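Arm drops cloth when it pulls from the corner, overhead camera setup
Posted in Home Builds > Arms and Grippers

Marama Waaka
I have a single arm at the side of a square table and a depth camera looking straight down. I'm trying to get it to take a piece of clothing by one corner and drag it flat. T-shirts are fine most of the time. Jeans are not. The gripper closes, the arm starts to move, and the cloth slides out after a short pull.

The controller is a Selteck board and the pick point comes from the depth image. I take the highest point of the cloth within 300 mm of the arm base and go for that. I left it going one evening in June and logged 217 tries with denim. It held on to the end of the pull in 97 of them. 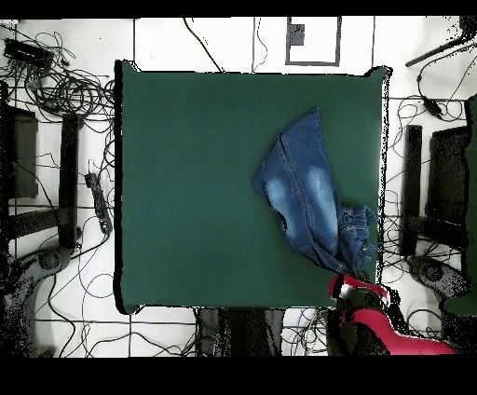 The pick point is what I suspect most, but I could be wrong. It tends to land on the thickest part of the pile, and the jaws don't open very wide. With denim that means going for the bunched part near the waistband, at the right side of the table, when the pointed end at the top might be easier to hold. The depth data also breaks up around the table edges and around the arm, and I don't know how much that moves the pick point. Should I change the jaws first or the software?

Miłosz Malinowski
Software first, it costs nothing. The highest point is a poor choice for heavy cloth. On jeans it is often several layers, and you only get hold of the outer one. Look for a place where the cloth is thin and the edge is clear, and come in low from the side with one jaw under it.

For the depth problem, mask out the arm. You know where the joints are, so you know which pixels to throw away. Then shrink the table area by a small margin on each side and ignore anything outside it. I also take the median of several depth images before picking. A single one is too noisy on dark surfaces.

Slow the first part of the pull down as well. Mine lost far fewer once I did that - the weight comes on gradually and the jaws have time to settle.

Remigiusz Tokarz
get rubber pads. I glued bike tube on mine and it holds towels and everything

also tie your cables up before one gets pulled out, I lost a board that way

Marama Waaka
Thanks both. I masked the arm and the pick point stopped jumping. I haven't written the part that looks for a thin edge yet. Remigiusz, which glue did you use? Mine peels off the metal.

Remigiusz Tokarz
contact cement, sand the metal first and leave it overnight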